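Plisto PG-3 Page-Handling Cell
Equipment page - setup, care and repair

Overview

The Plisto PG-3 is a tabletop robot cell for handling thin, flexible items such as card holders, sleeved albums and small booklets. It combines a Keskin arm, an Isel linear base and the Plisto gripper with molded yellow fingers and replaceable black rubber pads. A small camera at the wrist supplies the view used for teaching and for routine inspection.

The cell is offered to laboratories, training centers and document-handling departments. It is delivered assembled and requires one working day for installation.

Site requirements

The cell must stand on a level, rigid surface. Stone, steel and solid wood tops are all acceptable. Polished surfaces may be used without a mat, provided that the overhead lights are placed to limit glare in the wrist view. A clear space of 42 inches is required on the operator side.

The controller cabinet may be installed under the table or beside it. Ventilation openings must remain free on both sides.

Setting finger height and grip

Finger height is set after the arm has been leveled and before any program is loaded. The operator places a sample item on the work surface, brings the fingers down in manual mode and stops as soon as the lowest finger clears the surface. The value is then stored as the table reference.

Grip force is set separately for covers and for inner pages. Plastic pages crease easily, and the page setting should be kept at level 2 unless testing shows slipping. Covers with stitched edges tolerate a higher setting.

The hold must be checked with a real page. In the wrist view, the raised page should stand between the upper and lower fingers on the right, with the card in the neighboring sleeve left uncovered as far as the page allows. On the holder used below, the number on the pink card, NO. 888880639, can be read while the page is held up; part of the VIP CARD lettering remains behind the page edge.
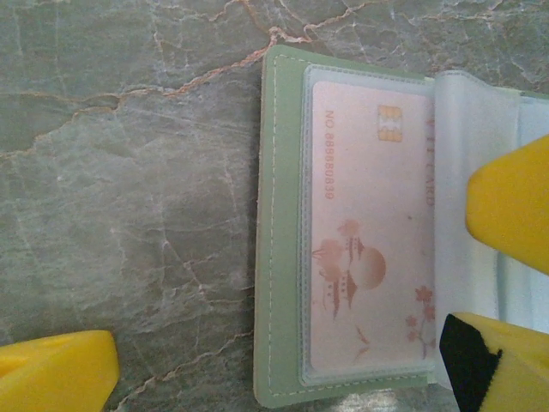

Camera adjustment

Clear sleeves reflect light and may wash out part of a card. Exposure should be lowered in small steps until printed numbers are legible. If glare remains, the lamp should be moved before the camera angle is changed, as a new angle requires the table reference to be taken again.

The camera window is cleaned with a dry lens cloth. Solvents must not be used.

Routine care

Weekly: wipe the fingers and rubber pads with a damp cloth and let them dry fully. Check the finger screws by hand.

Monthly: inspect the pads for cuts, hardening and shiny spots. Run the Zarkum self-test from the service menu and save the report.

Every 1000 operating hours: replace all pads as a set and grease the Isel base.

Replacing a grip pad

Switch the controller to service mode and remove the finger from its mount. Lift the old pad from the narrow end and clean off any remaining adhesive. Press the new pad into place and leave it under light pressure for 12 hours. After the finger is refitted, the table reference and both grip settings must be confirmed - a new pad is slightly thicker than a worn one.

Warranty and parts

The arm, base and controller are covered for 12 months from delivery. Pads are treated as wear parts and are excluded. Replacement fingers and pad sets may be ordered through the Plisto parts desk; please have the cell serial number available, as printed inside the cabinet door.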